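Call for participants: help us write good practice for people and robot arms sharing a workbench

Posted 23/01/2026 by the Britwood Shared Bench project

Do you spend part of your working day within arm's reach of a robot? Or are you about to, and wondering what the rules are? We would love to hear from you, whatever your job title and however long you've been at it.

We are looking for 40 people to join a working panel that will draft, argue over, try out and finally agree a code of good practice for small robot arms used at benches and tables. By small we mean the kind one or two people can lift on to a worktop, fitted with a gripper and usually a camera or two, and used for picking things up, putting them down, sorting, packing, testing or learning a task by being guided through it. They have turned up in workshops, colleges, food labs, repair shops and university departments a good deal faster than the house rules have, and most of us have been making those rules up as we go along (I include myself in this, and I have the taped-up notices to prove it).

There are already formal standards for robot safety, and we have no wish to replace them or to rewrite them in our own words. Anyone responsible for a robot needs to know which standards and laws apply to it. What our members keep asking for is something to sit underneath all that – a plain document, short enough to be read over a cup of tea, which tells the person starting on Monday-type duties what to do before, during and after a session at the bench. Who checks the gripper, and when? What do you do if something is stuck between the fingers? How close may a second person stand? When a task involves food or anything that sheds crumbs, who cleans up, and is the arm powered while they do it?

Those last questions came from a visit Keisha Holloway and I made to the workshop in Tarstead last August. We had gone with a long list of points about emergency stops and risk assessments, all of which were dealt with very properly in the first half hour, and we then spent the whole afternoon talking about cleaning. Everyone in the room did it differently. One person powered down and isolated the arm every time. Another paused the program and used a soft brush. A third had been told by a previous employer never to touch the fingers at all, and had carried that rule faithfully from job to job without ever learning the thinking behind it. It was one of the friendliest disagreements I have ever sat through, and by the end of it we knew we had a project. 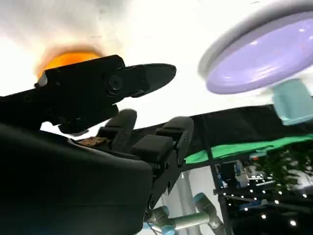

We came home with pages of notes, and the working draft grew out of them. It has 33 clauses at present, which is too many, and one of the panel's first jobs will be to tell us which of them can be merged or dropped. They fall under five headings: setting up the bench, working with more than one arm, grippers and the things they hold, cameras and recordings, and handing over at the end of a shift.

To give you a flavour, these are four of the clauses as they currently stand. Please don't treat them as finished guidance, and please don't pin them up in place of your own site's rules.

Clause 4. Before the first movement of the day, look over the fingers, the pads and every screw you can see without taking anything apart. Write down what you found, even if you found nothing.

Clause 11. If two arms can reach the same space, one named person is in charge of starting both. That person says out loud that they are about to start, and waits for an answer.

Clause 17. Never reach between the fingers to free an object while the arm can still move. Stop it and isolate it in the way your site has agreed, remembering that some grippers hold their grip, and some let go, when the power is removed.

Clause 26. If a camera on the arm is recording, everybody who may come into view should know about it beforehand, and should know whom to ask if they would like a recording removed.

Clause 11 has already had more letters than the rest put together. Vaughn Fitzsimmons, who chairs the drafting group, thinks it should go further and require a separate operator for each arm. Nosipho Ngubane has run paired arms single-handed for years and thinks that would make an ordinary day's work impossible for a small team. Both of them are persuasive, both of them are very good company, and we need more voices in the room before we settle it.

Who we are looking for

We want a proper mixture. About robots themselves you need know no more than your work has taught you, and we have places set aside for people in each of these groups:

Operators and technicians who use a robot arm at a bench most weeks
People who guide arms through tasks by hand or by remote control, to record how a job is done
Cleaners, porters and maintenance staff who work in the same rooms
Teachers and instructors who have students at the bench
Safety advisers and staff safety representatives
People who have started in the past year and still remember what confused them

I would like to say a particular word to the third group. Rooms with robots in them get swept, repaired and rewired by people who are very rarely asked what they think about the robots, and our draft is weaker for not having heard from you. If you have ever stood in a doorway wondering whether it was all right to go in, you are exactly who we are after.

You need to be 18 or over and able to take part in English. We can provide papers in large print, and there will be a speech-to-text reporter at every meeting for those who would find it useful. If there is something else that would make it easier for you to join in, tell us on the form or ring and have a chat about it.

What you would be doing

The panel will run from spring until the end of August. In that time we will ask you to:

Read the draft and send us your comments, in whatever form suits you. Scribbles in the margin are welcome.
Come to 2 in-person workshops, one at Tarstead and one at our own rooms in Clumville. Lunch is provided at both.
Try a handful of clauses at your own bench, with your employer's agreement, and keep a short diary of how they worked out.
Join an online meeting near the end, when we go through the final wording line by line.

The diary is the part people tend to worry about, so let me put your mind at rest. A few sentences after a session will do very nicely. We would much sooner read "skipped clause 4 today, running late, felt bad about it" than a beautifully typed page saying that all went well. If a rule gets skipped when people are busy, we need to know that before we print it.

At the Tarstead workshop you will have the chance to watch the draft being used at a bench, and to have a go yourself if you would like to. There is no obligation at all to operate anything. You will be given a safety briefing on arrival, long hair needs to be tied back, and we ask that you leave lanyards and loose scarves in the cloakroom.

Payment and expenses

Each participant who completes the panel will receive £1145, paid in three instalments, one after each workshop and the last after the online meeting. If you have to leave part way through, you keep whatever has been paid up to then, and there will be no hard feelings. Travel by public transport is refunded in full, and mileage can be claimed where public transport isn't practical. We can also pay towards childcare or other care on workshop days, provided you let us know beforehand.

If your employer is releasing you in paid time, please check with them whether you may accept the payment yourself. We are happy to pay it to your organisation if that is simpler.

How your contributions will be used

Comments and diaries will be read by the drafting group and by Hafþór Thygesen, our researcher, who will take out names and workplaces before anything is shared with the rest of the panel. We won't pass anything you write to your employer. There is one exception, and we would rather be open about it now: if you tell us about an immediate danger to somebody, we will talk to you straight away about who needs to know.

Everyone on the panel will be thanked by name in the published code unless they ask us not to. You may also withdraw your comments at any point up to the final online meeting.

The finished code will be free to download, copy and adapt. Our friends at Piątek have kindly offered to help with a Polish translation, and we hope others will follow.

How to apply

Please ask for an application form from the project office at Britwood, by post, by telephone or by calling in. It asks for your contact details, the sort of work you do, how near you are to a robot while you do it, and one rule at your workplace that you would keep, change or throw out. There is no need for a CV or a reference. If writing isn't your favourite thing, Juniper Blackwood will gladly take your answers down over the telephone.

We will choose the panel so that there is a good spread across the groups listed above. Everyone who applies will get a reply, and those we can't place will be offered the chance to comment on the draft in writing before it is agreed. Two or more people from one workplace are welcome to apply, and should each fill in their own form.

Do pass this notice on to colleagues, and if there is a staff room with a noticeboard, please print it out and put it up.

With warm thanks for reading this far,
The Shared Bench team, Britwood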